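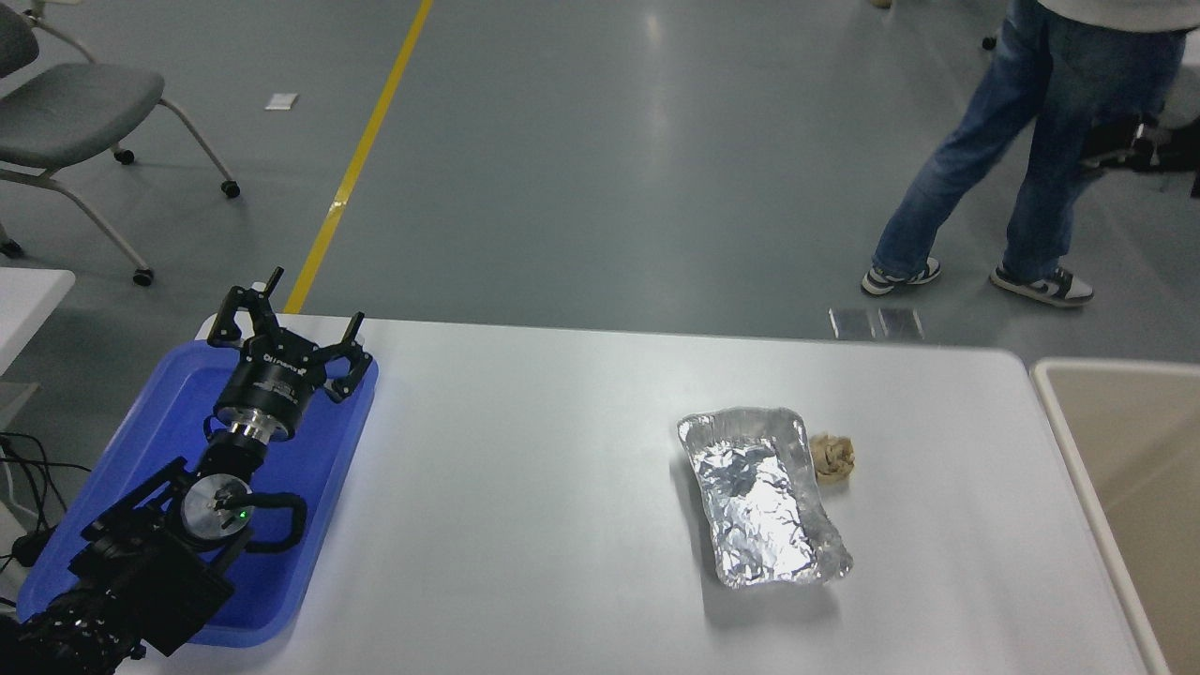
Hongmei Liang
Research Fellow, Kuldale Laboratory for Field and Service Robotics

4.2 Placement of light, deformable items

The second group of trials examined whether a policy trained on rigid household goods would transfer to items that change shape when they are held. Two classes of item were used: crumpled paper and aluminium foil containers of the kind sold for roasting. Both are light enough to shift when touched by a fingertip, and foil in particular gives poor depth readings under overhead lighting. The work table, with the foil tray and a ball of tan paper on its surface, is shown in Figure 6. The arm is at the left end of the table with its parallel gripper open.

Figure 6. Work table for the placement trials. The arm lies in a blue tray at left; the foil tray and paper ball are at centre-right.

The policy evaluated was the Eltia baseline described in Section 3, with no change to its network or its control rate. Training data consisted of 1136 demonstrations collected by teleoperation at the Arndale site. None of these included foil, and paper appeared only as flat sheets. The task in each trial was to grasp the paper ball, lift it clear of the table and release it inside the foil tray without moving the tray beyond a set tolerance. A trial was recorded as a failure if the ball came to rest outside the tray, if the tray left the tolerance zone, or if the operator stopped the arm.

The foil tray was placed at an angle to the table edge in the diagonal condition and parallel to it in the aligned condition. The paper ball was set down by hand beside the tray, and its position was not marked. This choice departs from the procedure of our earlier report, in which all items were returned to taped positions between trials. Taped positions made the results easier to compare but gave the policy a regularity that would not be present in ordinary use.

Lighting was left as found in the laboratory. The foil surface carries many creases, and each produces a bright reflection that moves as the viewpoint changes. No matte coating was applied to the foil and no polarizing filter was fitted to the camera. The floor of the laboratory is also glossy, and staff continued to walk through the area during the trials. The image stream was not cropped or masked to remove the background.

Performance in the aligned condition was close to that reported for rigid containers. In the diagonal condition the policy failed in 17 trials. Of these, 5 were failures of grasp, in which the fingers closed above the paper ball or pushed it away. The remainder were failures of placement. The most common pattern was an early release over the near rim of the tray, with the ball striking the rim and rolling back onto the table. Contact between the fingers and the foil was frequent, and in several trials it left a visible dent without moving the tray out of tolerance. Trays dented in this way were kept in use until the rim no longer stood upright.

We attribute the placement failures mainly to error in the estimated position of the rim. When the recorded depth maps were reviewed by Ionescu's method, the near rim was missing or broken in most of the failed trials, while the far rim was usually complete. The grasp failures do not show the same pattern and may reflect the absence of crumpled paper from the training set. The present data are not sufficient to separate these causes, and a further collection with both items included is planned for August.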